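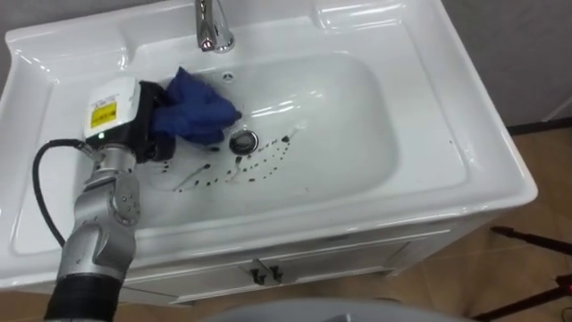

Biografie mit erfundenem Erzähler: wo im Katalog einordnen?

Kamrul Mondal
14/07/2019

Guten Tag zusammen, ich betreue seit zwei Jahren den Katalog der kleinen Leihbücherei in Castville. Wir haben jetzt 1.246 Titel und ich möchte die Abteilung Biografien neu sortieren. Bei einem Buch komme ich nicht weiter. Es heißt »Darnavine. Ein Leben am Fluss« und ist im Verlag Celtham erschienen, in 2 Bänden. Auf dem Umschlag steht »Biografie«, aber der Erzähler ist ein Schulfreund, den es nach dem Nachwort nie gegeben hat. Die Briefe und Daten sind dagegen echt, es gibt hinten 127 Anmerkungen. Soll ich das Werk zu den Biografien stellen oder zu den Romanen? Eine Leserin hat sich schon beschwert, weil sie den Schulfreund für eine wirkliche Person gehalten hat. Ich bitte auch um Entschuldigung, falls mein Deutsch nicht überall richtig ist.

Yüksel

Ich hatte dieselbe Frage bei einem anderen Buch und habe lange darüber nachgedacht. Für mich ist entscheidend, über wen das Buch Auskunft geben will. Wenn die Hauptperson gelebt hat und die Quellen angegeben sind, bleibt es eine Biografie, auch wenn die Form ungewöhnlich ist. Ich würde aber im Katalog eine Bemerkung schreiben, zum Beispiel: »Mit fiktivem Erzähler, siehe Nachwort.« So wird der Leser gewarnt, bevor er das Buch ausleiht.

Dazu noch ein praktischer Rat: Vergeben Sie zusätzlich das Schlagwort »Biografischer Roman«. Dann findet man den Titel bei beiden Suchen und Sie müssen ihn im Regal nicht doppelt stellen. Die Bände bitte unbedingt zusammen lassen. Bei uns stand der zweite Band einmal bis September an einer falschen Stelle, und er wurde als verloren gemeldet.

Lesefuchs

Roman. Was erfunden ist, ist erfunden, fertig.

Kamrul Mondal

Vielen Dank für beide Antworten. Ich werde es bei den Biografien lassen und die Bemerkung von Yüksel übernehmen. Das zusätzliche Schlagwort muss ich zuerst im Programm anlegen, dort gibt es bisher nur »Roman« und »Historischer Roman«. Weiß jemand, ob man bei den Anmerkungen auch die Seitenzahl des Nachworts angeben soll?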